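Chapter 4
A Place for Everything: Sorting and Storing

What you will learn
How to group things before you store them
How to choose a bin that suits what goes in it
Why floor space along a wall is so useful

Think of the last time you hunted for something you knew you owned! Esther Swai, who ran the store room at a community hall in Jatolbridge, once listed every item on her shelves and reached 3,279. She found that finding things again was far harder than putting them away, and her sorting method is the one we shall follow in this chapter.

It starts with the floor. A row of open bins against a wall is a lovely, simple system: you can see straight into each one, and a different colour for each group means you hardly need labels. Bins with a thick rim are easier on the fingers too. Try it with a red bin for one group of things and a beige one for another, and keep to your choice for a whole term.

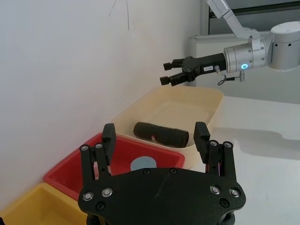 4.1 Sorting before storing

Tip everything out first. Yes, everything! Then make piles of things that are used together.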